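Home | Workshop | Kitchen | Planning Guides | Ask Us

Planning for a Countertop Arm Before You Spend a Dime

I love this stage! You've got a tape measure, a notepad and a head full of ideas, and you haven't paid for anything yet. A small robot arm is a big purchase for a home workshop or teaching kitchen, so do the boring sums first.

Start with the counter. Measure how deep it is, then mark how far the arm has to reach to get to the back edge. Put the base on its own block beside the counter if you can — you keep your work surface, and you can move the block later.

Next, write down what you want picked up. Real things, by name. Go for a mix of round, flat and thin, and try the whole list in simulation before you order. It costs you a few evenings and it's great fun.

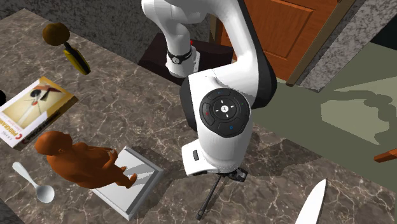

Simulated arm, marble counter, everyday clutter.
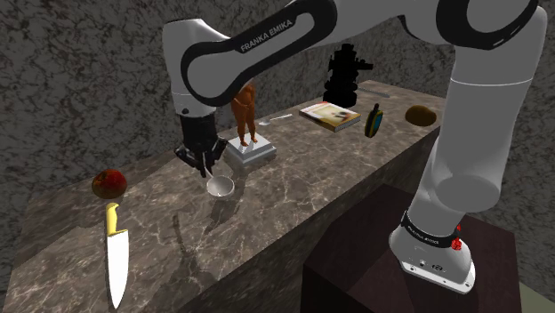

Now the money. My first budget was $3,665 for everything except the arm, and I'd set aside only $291 of that for fingers and pads. Too little! Jummai Okafor talked me into pricing 2 sets of fingers from the start, one slim pair and one wider pair, and I'm so glad she did.

Other lines people forget:

- A base block, and the bolts to go with it
- Power close by, on its own outlet
- A stop button you can reach from where you stand
- Shipping (heavy boxes, so ask early)
- Spare cables

Keep $2,000 back if you possibly can. Traian Ciobanu spent his whole pot in October and then found his floor needed leveling — he's still waiting to bolt anything down.

Used arms are worth a look too. Ask for the hours, the service papers and a video of it running, and check that the controller is included in the price.

Related tips
Picking a Workbench Height
Knife Storage for Small Counters
How Much Weight Can a Shelf Take?

Contact | © December 2021 Kaledgate Workshop Tips | Back to top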